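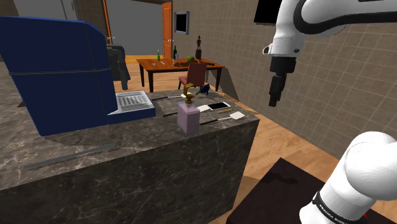
May 11, 2019
By Velimir Softić

Ticket 968, kitchen water supply, second floor. Status: open again.

I reopen this ticket because the low pressure came back. The first report was in April, from Bello Haruna. He wrote that the cold tap runs well for a short time and then becomes thin. The hot side has no problem.

What I checked until now:

Shutoff valve under the sink: fully open. I closed it and opened it again, no change.

Aerator on the tap: removed and cleaned. There was some white scale in it. Better for one day, then the same as before.

Filter cartridge (Pakeva, installed by Begović): the label says to change it every 12 months. I can't find the date of the last change. The invoice number 289 is written on the housing, but our copy of this invoice is missing.

With the filter on bypass the pressure is normal. I repeated this test twice. So I think the cartridge is blocked — but I don't understand why the hot side was never weaker, if both lines come after the filter. Maybe the drawing we have from Fultden is old.

Next steps: I ordered a new cartridge from Sidex. Bello, please look if you have the invoice in your mail. Please leave the bypass open until I come back, and don't drink from this tap — the water is not filtered now.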